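Home | Kitchen | Garden | Money | Back issues | Subscribe

Does wood need feeding?

Every June the mail brings me another tin of something for wood. The latest is Hornorico board balm, which promises to "feed" your kitchen wood and asks for 2 applications a month, forever. I have my doubts about the feeding part. Lumber doesn't eat.

What oil does is fill the pores near the surface so that water has a harder time getting in. Plain food-grade mineral oil from the drugstore does that. I have used it for 30 years on everything from bread boards to spoons, and I can't see what lavender adds.
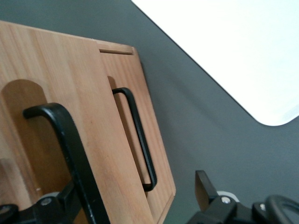
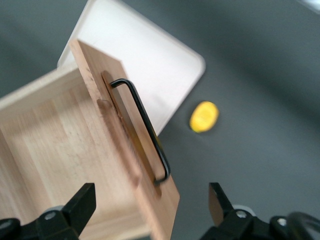 Itziar Paredes, who ran a repair bench in Trillstead until she retired, is less harsh than I am. She likes a little beeswax in the mix because it feels nicer in the hand, and she says a balm is fine if somebody gives it to you. Her real complaint is with people who oil a board and put it away flat before it has soaked in. Leave it standing overnight, she says — and wipe off whatever is left in the morning.

The leaflet also claims treated wood stays fresh for 72 hours after washing. Fresh how? I wrote to Grollton, the distributor, to ask, and got back a coupon.

If a drop of water still beads on your board, leave it alone. If it sinks in and leaves a dark spot, get the oil out.

More from this issue
Vinegar and the kettle, again
Villanueva seed swap: what was left over
34 readers on their worst can opener
Is a bread box worth the counter space?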